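VANDSTEAD, December 29, 2025 - Clunov has published a code of practice for testing household robot arms in simulation, setting out what a developer should record, report and keep before a machine is tried in a real kitchen. The code applies to single-arm systems that handle food, crockery and small household goods. It is voluntary, and may be used free of charge.

The document was prepared over eight months with the simulation firm Galanis and the research office at Istel. A draft was opened for comment earlier in the year and drew 374 responses, most of them from test engineers and from manufacturers of domestic appliances.
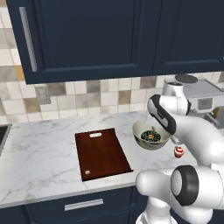
Under the code, a developer who quotes a success rate must also state how many simulated runs it rests on, how the starting positions were chosen and which runs were left out. Results drawn from fewer than 2,000 runs may still be published, but must be marked as preliminary. Runs stopped by an operator are to be counted as failures unless the reason is logged at the time.

The code contains 54 clauses in all. A full section is given to the handling of open vessels, covering the angle at which a bowl or cup may be carried, the force allowed at the rim and the clearance to be kept from other items on the worktop. Developers are asked to report contact with nearby objects even where the task itself was completed.

A further section deals with the kitchen model. Worktop height, surface friction and the position of fixed appliances must be written down in a form that another laboratory can load and repeat. Where a model has been altered between runs - for instance, by moving an appliance or changing the lighting - each version must carry its own number.
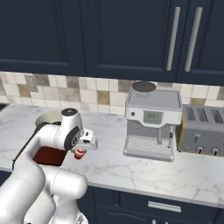 Issued by Leonor Salgado
Standards and Guidance, Clunov

The code does not replace existing safety law, and a simulated result may not be offered as proof that a robot is safe to use near people. Clunov advises that any move to physical trials should follow a separate risk assessment, signed by a person who took no part in the simulation work.

"Buyers and inspectors are being shown figures that cannot be compared with one another," said Leonor Salgado. "We have asked developers to set down how each figure was reached, in plain terms, and to keep the records for long enough that somebody else can check them."

Records are to be kept for five years. Galanis will maintain the reporting templates, and Istel will receive requests for corrections until the first review, which is planned for next December.

Copies of the code and the templates are available on request from the Clunov office in Vandstead.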